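Drirnden handling cell - data card

Version 7

Summary

This data set comes from a workplace in Wallbridge where a robot cell now does part of the lifting and placing that people did before by hand. It contains wrist camera recordings, the task labels, and a text file with notes from the people on the shift. We publish the notes together with the recordings, as we think one is hard to understand without the other.

What is inside

- 43 recorded sessions
- 6 task labels, in labels.csv
- shift_notes.txt, in English, names removed
- a short list of known problems (see below)

The marked pieces carry square black-and-white markers on the neck, above the wide rounded body. Please read the marker notes before you use the labels.
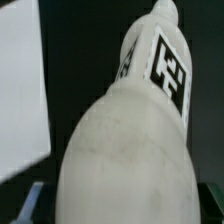

Did people lose their jobs when the cell was installed?
The number of staff stayed the same, but the work changed: operators who lifted pieces all day now prepare the next batch, check the results and stop the cell when something looks wrong.

Changes in the work

Before the cell, one shift meant standing at the same bench until the break. Now 16 operators rotate between preparation, checking and supervision. Most notes speak well of the lower load on back and shoulders. Several are less happy - they say that supervision is tiring in another way, and that the pace of the day is decided by the machine. We did not edit these remarks.

Training was shorter than planned. The operators from the Palma line learned the stop and restart procedure first, and the labeling tool only in August. Labels made before this month are less consistent and have the value "early" in the column label_period.

Known problems

Fast movements give motion blur, and the patterns of the markers can then be unreadable. We kept these images and did not sharpen them. Dark surroundings also make it difficult to find the edges of objects near the border of the view. If your method needs clean markers, filter the images before training.

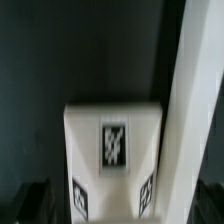

Tenico wrote to us after reading version 6 that the card should say more about who may stop the cell. In their plant, they added, people hesitated to press the button as every stop appeared in the weekly report. We have now included the rule from Wallbridge: any operator can stop the cell, and stops are not counted per person.

Use

The set is meant for research on handling tasks and on work design. Do not use it to measure or compare the performance of workers. The notes are too few for this, and the people who wrote them agreed only to the first purpose.

Corrections can be sent to the Drirnden project desk. Please give the session number and the version of the card.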